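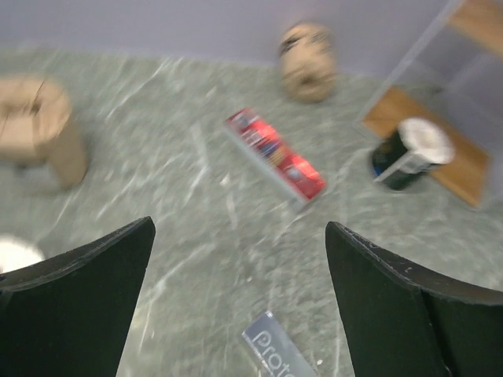
最后一间

房子要在星期六下午交还给房东，钥匙放进楼下的信箱就行。母亲在电话里说，别的房间都请人清过了，只有最里面那一间没动，让我去看看，该扔的扔，该留的留。她说她膝盖不好，不来了。

我上午到的。从Lurgate坐公交车过来，车上没什么人。楼道里换了灯，门锁还是老样子，钥匙要往上提一点才转得动。

客厅空了，墙上留着柜子的印子。厨房水槽里有一块干硬的抹布。我把抹布扔进带来的袋子，又去把窗户打开，然后才走到最里面那一间。

那间屋子以前是父亲的。他从Economou的仓库退下来以后，整天待在里面，修东西，也拆东西。小时候我进去要先敲门，他说“等一下”，然后是一阵收拾的声音，再过一会儿他才说“进来”。进去了也看不出他收拾了什么，地上照样摆满东西，要踮着脚走。

现在工作台搬走了。墙是很淡的灰紫色，是母亲挑的颜色，父亲一直说像医院。地面灰绿，花纹斑斑驳驳的，一道一道的白印子朝哪个方向的都有。他喜欢在地上干活，铁的东西拖来拖去，母亲为这个跟他吵过几次，后来买了一块垫子，他拿去垫窗台上的花盆。

清东西的人大概以为这间屋也归他们管，搬到一半又停了，地上还剩下几样。一只长长的红盒子，斜着躺在那里。靠墙有一个圆的东西，米色，上面有深褐色的斑。旁边立着一个纸板颜色的东西，矮矮的。还有一张灰色的小卡片，上面几个白色的大字母，Proto。

我给母亲打电话，告诉她还剩什么。

“红盒子是什么盒子？”她问。

我说长的，红的，有白色和蓝色的图案，侧面是浅色的。

“牙膏吧。”

“比牙膏像点心。”

“你打开看。”

我没有马上打开。我问她那个圆的要不要。

“什么圆的？”

“像个球，也可能是葫芦，上面有褐色的花。”

她想了一会儿，说那是葫芦。是父亲从Grudance带回来的，那年单位组织去玩，去了三天，别人都买茶叶，他买了这么个东西，一路抱在怀里，火车上也不肯放到行李架上。

我说我怎么记得是球。我记得我踢过它，在走廊里，踢到门上，他从屋里出来，没说话，弯腰捡起来就回去了。

“你踢的是另外一个。”母亲说。

“哪一个？”

“另外一个。那个早没了。”

我们为这件事说了好几分钟。她坚持有两个，一个球，一个葫芦，颜色差不多。我不记得有两个。最后她说你愿意当它是什么就是什么，反正别扔，给我带过来。

“那纸板的那个呢？”

“纸板的什么？”

我走到它旁边，换着角度看了看，说我也说不清，算是箱子，也算是凳子。

母亲笑了一声。她说父亲那几年什么都想自己做，买来的凳子嫌高，坐着够不着地上的零件，坐在地上又起不来，就拿箱子改。改了好几个，有的坐塌了。有一回塌的时候她在厨房，听见响，跑过去，看见他坐在一堆纸板里，手里还举着烙铁，举得高高的，怕烫着地板。

“地板还怕他烫吗。”我说。

“他就是那样想的。”她说。

她让我把那个扔了，说放在这儿谁也用不上。挂电话之前又说，要是拿得动，你看着办。

我把扫帚拿进来，从门口往里扫。灰不多，有一些细的铁屑，扫到一起发出很轻的响声。墙角有一截胶带，粘得很牢，我蹲下去用指甲抠，抠了半天才起来。我一边扫一边绕着那几样东西走，和小时候差不多，脚要抬高一点。

扫到中间，我捡起那张卡片。Proto后面是什么，我没有印象。父亲有一阵子给一家叫Flirkier的小公司做活，在家里做，做好了寄过去。他们做什么我一直没弄明白，只记得每个月有包裹来，有包裹走。他管那些东西叫“样子”。吃饭的时候他说，今天的样子不行，或者说，今天这个样子还可以。母亲说你说话能不能让人听懂。他说，就是还没做成的东西。

他们最后一次付给他将近1000元，他拿这笔钱请我们在外面吃了一顿饭，点了一条鱼，鱼上来他又嫌贵，吃得很慢。再后来那家公司不寄东西来了，也没有写信说明。他等了一阵，还是每天早上进那间屋子，敲门的时候还是说“等一下”。

我那年15岁，不太爱跟他讲话。有一天放学回家，门开着一条缝，我没敲就进去了。他坐在地上，什么也没做，面前摆着几样东西，摆得整整齐齐。他看见我，好像有点不好意思，说，你来得正好，帮我看看哪个是歪的。

我看了一遍，说都不歪。

他说，再看看。

我又看了一遍，随便指了一个。他把那个拿起来，转过去，转过来，点点头，说对，是这个。到现在我也不知道那个到底歪不歪。

我把卡片放进上衣口袋，然后坐在地上，把红盒子拿过来，打开了。

里面是一叠纸条，卷着，用皮筋扎着，皮筋已经没有弹性，一碰就断。纸条上是他的字，很小，用铅笔写的，多半是尺寸和日期，有几张写着买什么：砂纸，灯泡，酱油。有一张写着“问一下房东，走的时候地板要不要赔”。这一张没有日期。

我看了几张就不看了，照原来的样子卷好。没有皮筋，我从鞋盒上拆了一段绳子，绑了两圈。绑好以后放回去，盒盖有点翘，我用手按了按，它又翘起来。

中午房东来了，比说好的早。他站在门口没有进来，往里面看了一眼，说打扫得挺干净。我说地板上有些印子。他低头看了看，说这种地板本来就是这样的花纹。

“白的那些是划的。”我说。

“是吗？”他又看了看，“看不大出来。”

我说如果要赔，我可以赔。他摆摆手，说这屋子下一家要放孩子的床，迟早也是划。他问我剩下的东西什么时候搬走，我说马上。他说不急，他去楼上看看水表，下来的时候再收钥匙，省得我往信箱里放。

我把红盒子放进背包，圆的那个放不进去，只好抱着。它比我以为的轻。我拿手指敲了一下，声音是空的。我又敲了一下，还是听不出是球还是葫芦。

纸板的那个我试着坐了坐。没有塌，很矮，膝盖差不多顶到胸口。坐在上面，手正好能碰到地面。我在那儿坐了一会儿，窗外有人在倒车，倒了好几次才倒进去。

房东从楼上下来，敲了敲开着的门。

“等一下。”我说。

我站起来，把它也夹到胳膊底下，走到门口又觉得不好拿，换了一边。房东伸手要帮我拿那个圆的，我说不用，让他帮我拿扫帚。我们一前一后下楼。到了楼下，他把扫帚还给我，我把钥匙给他，告诉他开门的时候要往上提一点。

回去的公交车上人还是不多。我把纸板的那个放在脚边，怀里抱着圆的。母亲发消息来问，带了没有。我回她说，都带了。过了两站她又发来一条，问我晚上想吃什么，她说家里酱油快没了，让我顺路买一瓶。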